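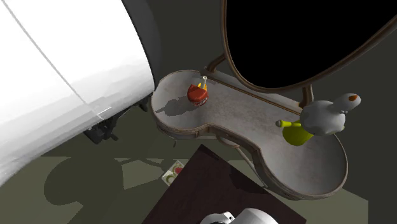 The bottle beat me 17 times before lunch. I'd been told it would be the easy one.

I was up in Sauerland for two days, in a back office at Plilama, where a small team tries out grippers in simulation before anybody spends money on hardware. My host was Hannelore Kröger, who has been doing this long enough to drink her coffee without looking away from the screen. She gave me a chair, a controller and a virtual vanity table. "Pick up the yellow bottle," she said. "Leave the duck alone."

Sounds simple! The bottle lies on its side, though, with its body tucked partly under a white duck, and the tray has a raised rim all the way around that loves to catch a fingertip. Come in low and you hit the rim. Come in high and the duck goes for a ride.

We were comparing two grippers, the Usetti (soft pads, wide opening) and the Sosano, a stiffer two-finger design that costs 2485 euros if you buy the real thing. Each got 30 tries at the bottle and 30 at the little red jar on the other end of the table. I drove the first round and a script drove the second, which was humbling.

The jar was no contest. Both grippers managed it nearly every time, so long as I stayed clear of the thin white stick poking out of the top. The bottle split them. The Sosano could get its fingertips onto the green nozzle and slide the whole thing out sideways -- slow, kind of ugly, but the duck stayed put. The Usetti wanted a big fat grab at the middle, and the middle was exactly where the duck was.

I asked Kröger if the soft pads would do better on a real table. She shrugged. Contact between squishy things is the part of a simulator she trusts least, and she wants more than 100 runs on a physical arm before she'll put a number on it. Those start in December.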